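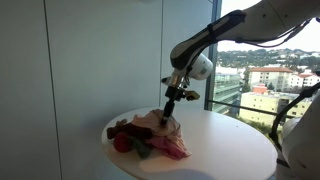 Work, Technology and Organization
Week 6 handout: Sorting work at a textile service
Instructor: Orsolya Virág

Reading for this week: Durrani, chapter 3; the Farerico case notes (in the course folder). Bring the case notes to class on Friday.

1. The case

Farerico is a textile rental and laundry firm with plants in Firkdale and Merndale. It has 53 people in sorting. They take mixed cloth out of a pile, one piece at a time, and send each piece to the right wash group by color and fabric. The firm is testing robot arms for the first step only, picking a single piece out of the heap. People still check the piece and decide where it goes.

2. Why picking is hard to automate

Cloth has no fixed shape. A box looks the same from one pick to the next, but a crumpled towel does not. Pieces lie over and under each other, so the arm may close on two layers or miss the fold. A person feels this in the fingers and corrects without thinking about it. The arm has to be told, or has to learn from many tries. The trial plan calls for 1000 picks per fabric type before any change to staffing is discussed.

3. What changes for the sorters

Task content. Less reaching and bending, more watching and clearing of faults. Naveed Janjua, a shift lead at Merndale, describes the new job as "waiting for it to get stuck." Some sorters like the lighter work. Others find it dull.

Pace. Before the trial, sorters set their own rhythm within a target of 400 pieces an hour per table. With an arm at the table, the person works to the arm's speed — slower on average, but with no way to get ahead and take a breather.

Skill. Experienced sorters can tell a cotton blend by touch. If they handle fewer pieces, new hires have less chance to learn this from them. Compare Durrani on tacit knowledge, pp. 61–64.

Pay. Sorters at Firkdale earn a piece bonus. Nothing in the case notes says how it will be worked out when the arm does the picking. Benedetta Marras, who represents the sorters, raised this in February and had no written answer when the notes were put together.

4. Terms to know

Task allocation, machine pacing, deskilling, tacit knowledge, residual work (the tasks left to people after the rest is automated).

5. For Friday

Write 200 words on one of the four changes in section 3. Say who gains, who loses and what you would ask management to put in writing. Maham Gondal will collect the papers at the start of class.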